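7 min read

4.2 Wear on the board and the problem of the utensil holder

We now turn to the surfaces themselves, and we admit to a real fondness for this part of the study. Of the 23 households in the Gruvodby sample, nearly all kept some kind of pale board or worktop for rolling, chopping and setting things down, and almost none of them thought it worth talking about at the first visit. By October the same people were bringing their boards to the door to show us a new mark. Scuffs are a wonderful record of habit. They gather where hands go, and a morning spent looking at them under a low lamp can say more about how a kitchen is used than a long diary.

Following Ginting, we separate cuts, which are narrow and have a clear edge, from rubs, which are wider, fainter and often lie in bundles. Cuts were the easier of the two to code. Rubs took us three rounds of sorting, and Arturo Ferri deserves the credit for the rule we settled on in the end: a rub is coded by the direction of most of its strokes, and single specks are left out of the score altogether. Under this rule a board such as the one in Figure 3 is coded as a rub, mainly horizontal, with the slanted strokes noted in the comment field.
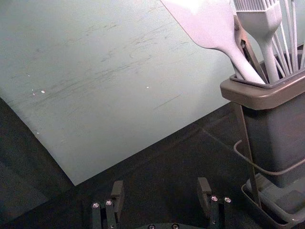

Figure 3. Pale board with faint gray rubs across the middle; utensil holder with upright spatula at right.

The second thing that caught our interest was the holder. In the Grondholm kitchens tools were mostly kept in drawers, and the cook had to turn away from the board to reach them. In Gruvodby they stood upright in an open container, heads up, where a spatula can be picked out at a glance. This sounds like a small difference, but it changes what people do! Cooks with an upright holder swapped tools more often during a single dish, and they put them back more often too – several told us they had never noticed doing so.

Standing storage has its own costs. Wide heads hide the narrow ones behind them, and a crowded holder is slower to search than a tidy drawer. The Skostavstead interviews are full of complaints on this point, most of them about whisks. We had expected people to solve the problem by buying a bigger holder. Many simply moved the tools they disliked to the back and forgot them, and one cook found a lost pastry brush while we were in the room, to great delight on both sides.

We coded 200 reaches from the kitchen sessions and sorted them by the place where the tool was stored – drawer, rail or holder. The results are given in the next section, together with the rub scores for each board.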